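The Slow Return of the Ring Toss
Last updated: October
6 min read
214 shares | 21 comments 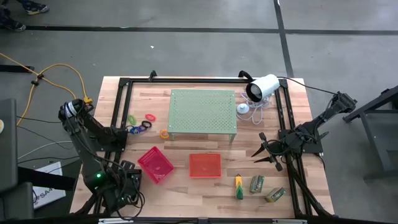
Colored rings on a butcher-block tabletop.

I lost a ring toss to a woman of eighty-one last summer and I have been thinking about it ever since. Her name is Efthymia Stefanou, she had a paper cup of lemonade in her left hand the whole time, and she didn't put it down once. I had both hands free and new sneakers on. Didn't help!

This was in Wollport, where my aunt lives, at the kind of street fair that has more folding chairs than people. I'd gone for the corn. The ring game was set up next to the corn, which is how they get you. You threw from behind a strip of tape at a board with pegs in it, and if you beat the person next to you, you stayed on. Efthymia stayed on for most of the afternoon.

"You throw like you're mad at it," she told me. I wasn't mad at it yet.

So I went home and bought a set (rope rings, five pegs, a bag that ripped the first week) and started asking people if they played. A lot of them did, it was just never the same game twice. My neighbor Pak-hei Liu grew up with a version where the rings hung on a string and you swung them at a hook on the wall. His uncle could do it with his eyes shut, or said he could. Kenza Metwally, who I used to work with, swears by horseshoe rules, where a leaner counts for something. I think leaners are nonsense and we've had to stop discussing it over lunch.

Then there's the Sovari league. I'd pictured a few retirees in a church hall, and yes, there was a church hall, but on the night I went it was packed. Students, a couple with a baby in a sling, two brothers who wouldn't speak to each other between rounds. Thenmozhi Iyer runs the score sheet and she does not round up in your favor. I asked her how many throws she gets through in a month and she said 900, without even looking up, and that's only the ones at home.

She gave me the one bit of advice that's made any difference, so I'll pass it on. Hold the ring flat, like a plate you're carrying to the table, and let your wrist do the last little part. Don't bring your arm back past your hip. I'd been winding up like a pitcher. My throws got duller to look at and about half of them started landing, and my aunt says I've stopped grunting.

Rings are a whole subject, by the way. Rope ones forgive you. Wooden ones make the best noise, that clack and wobble, but they bounce off if you come in high. Plastic ones are fine for kids and awful in wind. At the Sovari league everybody has a favorite and keeps it in a coat pocket, and you don't borrow one without asking (I borrowed one without asking).

I went back to Wollport in the spring with my own rings and found Efthymia on her porch. We set up on the path and played to 21. She beat me by 2, then made me carry the pegs in, and we're playing again when the corn's ready.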